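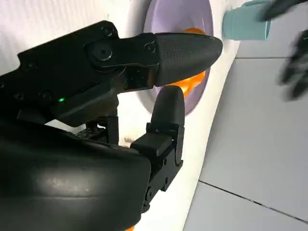
Zilledmont two-finger gripper, textured tip

Product code: ZG 103
Supplied by Kornurside

The ZG 103 is a black two-finger gripper for light handling work. It fits most small arms with a standard wrist flange and is sold with or without the wrist camera bracket. We keep it in stock alongside the Zürcher parallel gripper, and customers often ask us which of the two to buy.

The main difference is in the fingers. The ZG 103 has a tapered rubber fingertip with a fine crosshatched surface, and each finger can be swapped by taking out its screws. The Zürcher has flat pads, which hold boxes and blocks well but slide on fabric.

Trials at Cotholm

We ran both grippers on the same arm at our Cotholm workshop in April. One of the jobs was taking soft items out of a small white appliance with a round lilac door. The tapered tip can point into an opening of this kind without much turning of the wrist. With bright orange cloth inside, the colour stood out well in the wrist camera view, even with the finger across part of the door.

Over 152 attempts at picking up folded cloth, the ZG 103 dropped 16. The Zürcher dropped 103 over the same number. On rigid plastic cups we found little to choose between them, and the Zürcher was quicker to close.

Points to note

The fingers sit in view of the wrist camera at all times. If your software needs a clear view of the target, add a second camera to one side.
Fast arm moves blur in the wrist camera. Lower the arm speed or shorten the exposure.
A green indicator light on the side of the body shows that power is present. It does not show grip state.
Check the tips for wear every 1,000 cycles. Spare tips are sold in pairs.

In the box

Gripper, one pair of fingers, mounting screws, hex key, power and data cable, printed guide. The camera is not included.

Ordering

Allow 16 working days for delivery. Grippers may be returned unused in the original packing. Trial loans can be arranged through the Cotholm workshop.

Page updated 25 Jun 2022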